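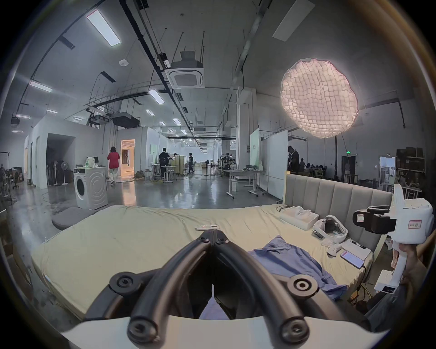

Frequently Asked Questions

Thank you so much for thinking of Rozīte for your dinner! We get a lot of the same questions by phone and email, so we have tried to gather our answers in one place. If yours isn't among them, please do call us any afternoon and whoever picks up will be happy to talk it through with you.

Do I need a reservation?
For dinner, we would really suggest one, especially if you have your heart set on a particular time. We hold the counter seats and a few of the small tables for people who walk in, and on a quiet evening you may be seated right away. On a busy one you could be waiting a while, though you are very welcome to wait with a drink at Jalleo, our little bar just inside the front door.

How far ahead can I book?
Up to 60 days, online or by phone. The holiday dates open at the beginning of November, and those go quickly, so if you always come with the same crowd it's worth getting everyone to agree on a night before then (we know, easier said than done).

What kind of food do you serve?
Chef Zane Šimkus grew up on Baltic home cooking, and the menu starts there – dark rye bread, smoked fish, gray peas with bacon, dumplings, a good deal of dill and sour cream – and then wanders off wherever the season takes it. In summer you'll find a cold beet soup that people ask about all winter long. The menu changes often enough that we'd hate to promise you any one dish, but the rye bread and the honey cake are always there.

Is there a tasting menu?
Yes, and it's served to the whole table, as the courses come out together and it gets awkward if one person is eating a steak in the middle of it all. Plan on a long, unhurried evening. The last seating for the tasting menu is earlier than for the regular one, and the booking page will only show you times that work.

Can you cook for vegetarians, vegans or people with allergies?
Vegetarians will eat very well with us any night, no notice needed. For vegan meals, please tell us the day before so the kitchen can make a proper dinner for you and you don't end up with a plate of side dishes. For allergies, write them in the booking notes and mention them again to your server when you sit down. Our kitchen is small and uses wheat, rye, nuts, dairy and fish every day, so we can't promise that any dish is completely free of traces.

Is there a dress code?
Come as you like. Some guests dress up for a birthday and some come straight from work, and they all look fine to us.

Are children welcome?
Of course they are! We have high chairs and we're glad to make a half order of dumplings with plain butter. The bar side is for guests 21 and over after nine in the evening, so families are best off in the dining room.

Do you host private parties?
We do. The upstairs room, which we call Prevow, has its own small bar and its own stairs from the side entrance. There is no rental fee, only a minimum spend on food and drink: $900 from Sunday through Thursday, and $2000 on Friday and Saturday. Tax and gratuity are separate. You may bring your own flowers and candles in holders, but please no confetti – we are still finding it from the last time.

May I bring my own wine or cake?
Wine, yes, with a corkage fee for each bottle, which your server can tell you when you call. Cake is fine too, and we'll keep it cool, slice it and serve it with coffee.

Where do I park?
There is free street parking after six if you are patient. If not, the Ultik garage is on the next block and we will stamp your ticket for two hours. Bring the ticket in with you, please, as so many people leave it on the dashboard and have to walk back.

What if I need to cancel?
Let us know by noon on the day and all is well. For parties of six or more we ask for a full day's notice. If you're only running late, give us a quick call and we will hold your table for 20 minutes, and longer if we possibly can.

Do you sell gift cards?
We do, in any amount, at the host stand or by mail. They don't expire, and they are good in the dining room, at Jalleo and toward a party upstairs.

Page last updated 12 July 2019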